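Play Library: Table Sets Return in February

The Kevcombe Play Library will again lend its small table sets to member families. Wanpen Petchrat has overseen the cataloging of 175 items, and requests may be left at the front desk until 4 p.m. 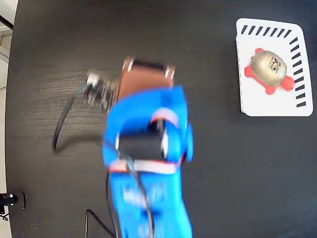

White tray with striped border, on the dark table.

Toy animals are issued with a tray and should be returned with it. Members are asked to report any worn stickers when a set comes back.

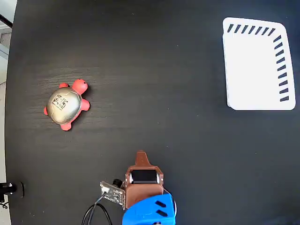

Toy turtle with red flippers, and tray.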